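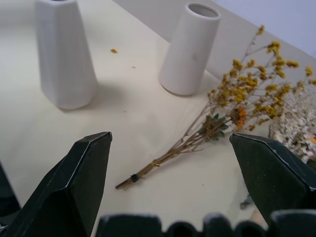
What do you do with a bunch of dried flowers that is too stiff to arrange?
Leave the tie on. Stand the whole bundle in a narrow vase, turn it until the fullest side faces the room, and cut the twine only if the stems still look pinched after a day or two.

Gwendolyn Ambrose has sold dried stems from her shop in Drotside for 24 years, and that is the advice she gives most often in December. People come in wanting something that will last past the holidays. They go home with a bunch of small yellow flowers and a plain white vase, and then they pull the bunch apart on the kitchen table and lose half the blossoms.

"Dried twigs hook onto each other," she says. "If you tug one, you get three."

She likes white ceramic for yellow flowers. A straight cylinder holds a bunch upright with no help. A vase with a wide base and a small mouth is harder to knock over, but it takes fewer stems, so she saves it for a single sprig of green. She sets the two a hand's width apart, the taller one behind.
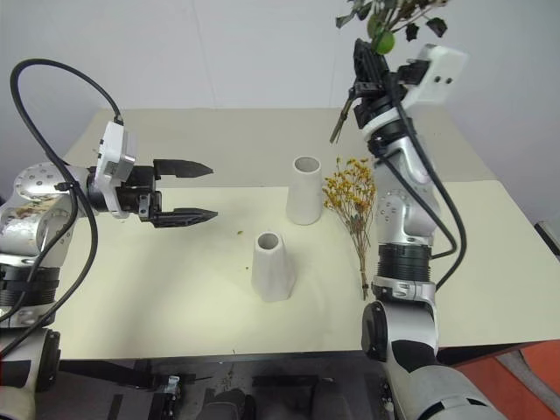
Home and Garden Desk, Villanueva Magazine

Green stems are a separate job. Fresh ones need water, and dried ones will mold in it, so the two should never share a vase. Ambrose keeps them side by side and changes the water on the fresh side every 3 days. Artificial greenery can go anywhere, though she dusts it with a soft paintbrush.

Dagmar Murín, who grows flowers for drying outside Zerkulari, cuts hers in the morning and hangs them upside down in a dark shed. She ties each bunch low, just above the cut ends, so that the tops can spread. A bunch tied higher dries into a narrow bundle and stays that way.

Both women keep dried flowers out of direct sun and away from radiators. Yellow fades slowly to tan. Murín replaces hers every winter. Ambrose has one bunch on the shelf over her register that she has been meaning to throw out since spring.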